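Section 8. Your first sorting shift with the hand grippers

I wrote this part for the folks coming over from the packing tables, so if you've already done a week on the grippers, skip ahead to the upload steps. When Edel brought in the Grikari line in January, my job went from filling gift boxes to teaching a machine how I fill gift boxes! It's a funny change, and it took me a few shifts to stop reaching for things with my bare fingers.

Before you start

1. Sign out two grippers, a left and a right, and write your name next to both.

2. Open and close each one a few times. The fingers should move freely, and the blue pads should sit flat.

3. Lay your items out any old way. Please don't line them up (I know, I know, we all spent years lining them up).

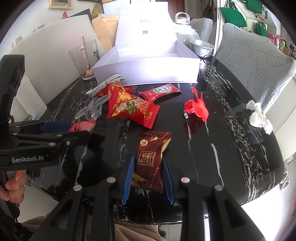 4. Start with something flat and stiff, like a chocolate packet. Open the fingers wider than you think you need, come down over it, and close slowly.

5. Lift, pause, and set it in the box. Then go for the next piece with whichever hand is closer.

Note: Sachets and soft bags fold when you squeeze them. Pinch near a sealed edge, and if you drop one just pick it up again and keep going – drops are fine, we keep those too.

Caution: Keep your free fingers off the pivot screws while the gripper is closing. Bahman Kazemi has the blood blister to prove it.

6. Stop after 2 boxes and rest your wrists. Umesh Nigam put the break on the schedule, so it's paid time and you should take it!

What about your old job?

Everybody asks me this. Packing hours did go down on my shift, and I miss the chatter. The recording hours pay the same, though, and anything the line can't pick still comes to us by hand. If your hours look wrong, talk to Consuelo Cuesta at extension 379 before the week closes.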